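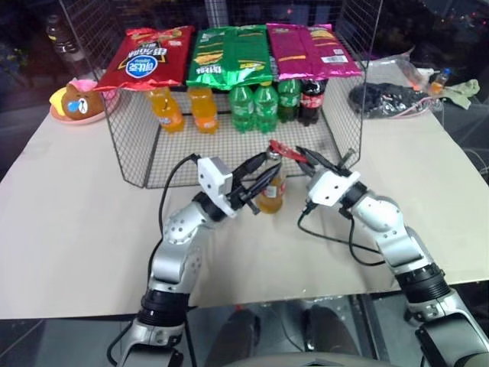
4.2 Parking minimums and vacant storefronts

The second part of the study looks at parking rules along Chuang Avenue, the main commercial street in Fevby. The zoning code requires each business to supply a set number of off-street spaces based on floor area. A change of use, such as from a shoe store to a cafe, counts as a new application and brings the full requirement into force.

We matched the city's parcel file (2907 parcels) against business license records. Of these parcels, 267 front directly on the avenue and are zoned for retail. We then walked the street in July and recorded whether each ground floor was occupied. Fung checked the license records and Srithong did the street count.

Vacancy was highest on the small lots. On 72 of the frontage parcels, the lot is too shallow to hold both the existing building and the parking that a restaurant would need. An owner on one of these lots can lease to the same kind of tenant as before, apply for a variance, or leave the space empty. Only nine variances were granted in the period we studied, all of them on corner lots. 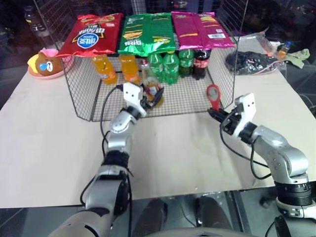
Figure 3 plots vacancy against lot depth. The line falls steadily until lots are deep enough for a single row of parking behind the building, then levels off. Traffic volume does not explain the pattern – the blocks with the emptiest storefronts carry the same traffic as the full ones.

Figure 3. Ground-floor vacancy by lot depth, retail frontage parcels, Chuang Avenue.

Two limits should be noted. License records lag behind actual closings, so we used the street count wherever the two disagreed. We also could not separate the effect of parking rules from the effect of rent, as most leases are private. Section 4.3 repeats the test in Borumum, where the minimums were dropped for lots below a set size but the other retail rules stayed the same.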